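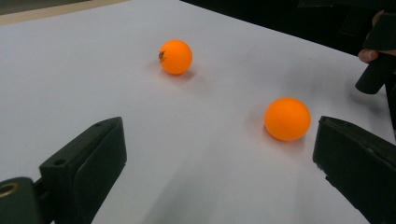 The case for the orange ball

Table tennis clubs buy white balls by habit. The habit is understandable, as most competition play uses white, and a club that trains for matches wants to train with what it will meet there. For general practice in an ordinary hall, however, I think the habit is a mistake, and that a club with no league side should buy orange and keep a small box of white for those who ask.

The argument starts with contrast. A ball is forty millimetres across and spends much of a rally in front of something pale. Village halls and school gyms are painted in cream, magnolia or a light grey. Ceilings are white. Curtains, where they exist, are usually beige. A white ball against any of these is separated from its background mainly by its own shading, and that shading depends on the lamps. Under even, diffuse lighting the shaded side of the ball is weak and the outline goes with it. An orange ball differs in hue as well as in brightness, so it keeps an edge when the lighting is flat. Put one on a sheet of white paper and it can be found at a glance from across the room. A white ball on the same sheet has to be looked for.

The usual objection is that orange performs badly against wooden floors and brick. This is correct, and I would not recommend it for a hall with bare red brick at both ends. Anil Lobo, who plays in such a hall, has told me several times that he loses the ball on high defensive returns. I accept his evidence. It is evidence about his hall. The sensible procedure is to stand at each end of the table, have someone lob both colours, and choose the one that is easier to follow. It takes two minutes and I have met very few clubs that have done it.

A second objection is that orange balls are of lower quality. There was some basis for this when coloured balls were sold mostly as toys, and the cheapest bulk bags still contain many that are out of round. The fault lies in the grade. The same maker will often sell one grade in both colours, and within a grade I have found no difference in bounce or hardness that I could attribute to the dye. My own records cover 302 balls bought over three seasons, of which 273 passed a simple roll test on a level glass plate. The failures were divided between the colours in close proportion to the numbers bought. The sample is small and the test is crude, but a large defect in one colour would have shown.

The roll test deserves wider use. Set the plate level, release the ball from a short ramp and watch the line it takes. A sound ball runs straight and slows evenly. One with a heavy seam curves, or wobbles as it comes to rest. Printing on the ball makes no visible difference to the path, although the stamp is useful for another purpose – it gives the eye something to follow when judging spin at low speed. Players learning to serve should be given printed balls and told to watch the mark blur.

Colour matters off the table as well. In a multi-ball session the floor fills quickly, and a ball underfoot is the most common cause of a turned ankle in this sport after bad shoes. Our floor is pale vinyl. White balls disappear on it, particularly in the shadow beneath the table, where most of them end up. Orange ones do not. Since changing colour we step on fewer of them, and collecting takes noticeably less time. Stela Munteanu, who runs the beginners' hour, now refuses to use anything else for it.

Storage is a smaller matter but is generally done badly. Balls should be kept in a rigid tub with a lid, away from radiators and direct sun. Practice and match grades should not share a tub. If the match balls are white and the practice balls orange, the sorting is done by eye and the better balls stop leaking into the practice stock. A club with one colour throughout has to read the stamps, and stamps wear off.

Cost need not enter into it. A club that gets through more than 2000 balls a year will negotiate a price on the grade and will be quoted the same for either colour. A smaller club may find that orange is stocked less reliably, and should order before the season begins in September.

I would keep white for match preparation. A player with a fixture coming up should spend the last few sessions with the match ball, and should not be argued with about it. For everyone else, and for beginners in particular, the ball should be the colour that is easiest to see in the room where they play. In most of the rooms I know, with their pale walls and pale floors, that is orange.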